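Last updated: 12/09/2024

1/ A few posts on wool, laundry and why I stopped buying cheap socks. Nothing clever, just what I've learned from doing my own washing badly for years.

2/ I used to buy multipacks from the supermarket. They went thin at the heel by November and I threw them out. When I added up what I'd spent over two winters it came to more than three decent pairs would have cost.

3/ So I bought three decent pairs. Two from Iltine, one from Vustby. The Vustby ones are thicker and take ages to dry. The Iltine ones fit under a normal shoe. I wear those more.

4/ Washing. Cool cycle, inside out, spin at 800. I had it on the fastest spin before and everything came out stiff and a bit felted. My fault, it says so on the label.

5/ No fabric softener. It coats the fibres and they stop soaking anything up. I was given a bottle of Kereama wool wash and it lasts well – you only need a capful. Any plain wool wash will do the same job.

6/ You don't have to wash wool after every wear. Hang them over the back of a chair overnight and see how they are in the morning. I was doubtful about this. I'm less doubtful now, and so is the rest of the house.

7/ Drying. Flat if you have the room, over a rail if you don't. Not on the radiator. I know everyone does it. I did it, and lost a good pair that way.

8/ Darning is easier than people make out. I did a Trustine evening class, 47 pounds, and came away able to fix a heel. You could learn it from a library book for nothing, but I'd never have sat down and done it.

9/ The main thing from the class: mend when it goes thin. Once there's a proper hole you're building new fabric, and my first few looked like a scab. Hold it up to a window now and then and check the heel and the ball of the foot.

10/ Match the thickness of the yarn before you worry about the colour. A thick darn in a thin sock gives you a blister. Flecked greys are the most forgiving for colour, any odd bit of grey will blend in. 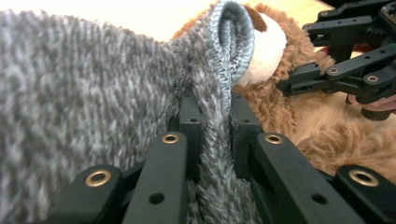
11/ Storing. Don't ball them up by the cuff, it stretches the ribbing. Fold them in half and lay them flat. Clean before they go away for the summer – moths go for the worn ones first.

12/ That's the lot. Moth traps another day, I've got a drawer to empty.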